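What makes ginger beer fizzy?

Open a bottle of ginger beer and it hisses. Pour it out and bubbles race up the side of the glass. The bubbles are full of a gas called carbon dioxide. It is the same gas that you breathe out.

There are two ways to get this gas into a drink. A factory can squirt it in from a metal tank. The older way is to let something alive make it.

Meet the yeast

Yeast is a living thing. It is a kind of fungus, so it is a relative of mushrooms, but each yeast is a single cell and far too small to see without a microscope. The dried yeast sold in packets for baking looks like pale brown grains. Every grain is a huge crowd of yeast cells stuck together.

Dried yeast is resting. When it gets warm water and sugar it wakes up and starts to feed. As it uses up the sugar it makes two things, carbon dioxide gas and alcohol. This is called fermentation (say it "fur-men-tay-shun"). 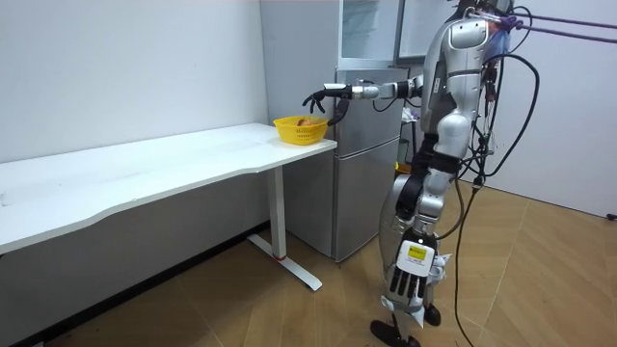 A silver robot reaching towards a yellow basket

Bread dough rises in the same way. The gas gets trapped in the stretchy dough and puffs it up. The little holes in a slice of bread are where the bubbles were.

Where does the gas go?

If you leave a jug of yeast, sugar and water open, the gas floats off into the room and the drink stays flat. In a closed bottle the gas cannot get out. More and more of it is made, and it presses on the liquid and on the sides of the bottle. We call this pressure. Under pressure, a lot of the gas dissolves, a bit like sugar dissolving in tea. You can't see it, but it is there.

Take off the cap and the pressure drops. The gas comes out of the liquid again as bubbles. 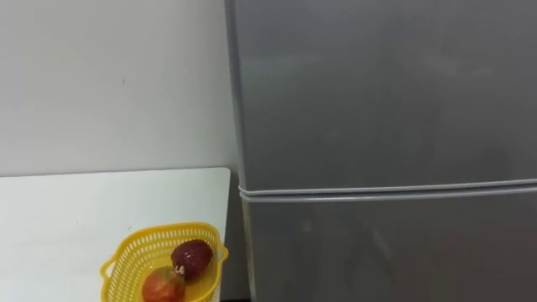
A reader from Brindlow wrote to ask whether the yeast ever stops by itself. It does. Yeast stops when it runs out of sugar, or when there is too much alcohol for it to live in. It also slows down a great deal in the cold, and that is why home-made ginger beer is kept in the fridge once it is fizzy enough. It should still be drunk quickly. Slow yeast is still making some gas, and a bottle left too long can burst.

Is there alcohol in ginger beer?

Most ginger beer in the shops is made with squirted-in gas and has no alcohol at all. Some kinds are brewed for grown-ups and do have alcohol, and the label says so. Ginger beer brewed at home will have a little in it, so always ask an adult before you taste any.

Try it with a balloon

You can catch the gas from yeast without making a drink. Ask an adult to help with the warm water.

You need:
an empty plastic bottle
a balloon
3 teaspoons of dried yeast
2 teaspoons of sugar
almost 100 ml of warm (not hot) water

Put the water and sugar in the bottle and swirl it. Add the yeast and swirl again. Stretch the balloon over the neck and stand the bottle somewhere warm. Look at it again after an hour. Do not drink the mixture. 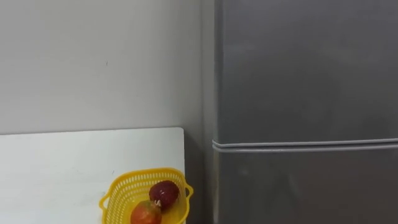 We tried this at our after-school club in Cullthorpe and one balloon stayed floppy, writes another reader, so what did we do wrong? The water may have been too hot, which kills yeast, or the yeast may have been old. Check the date on the packet and try again with water that feels just warm on your wrist.

Words to know

Carbon dioxide: the gas in fizzy drinks
Dissolve: to mix into a liquid so that you can't see it any more
Fermentation: what happens when yeast feeds on sugar and makes gas and alcohol
Yeast: a tiny living fungus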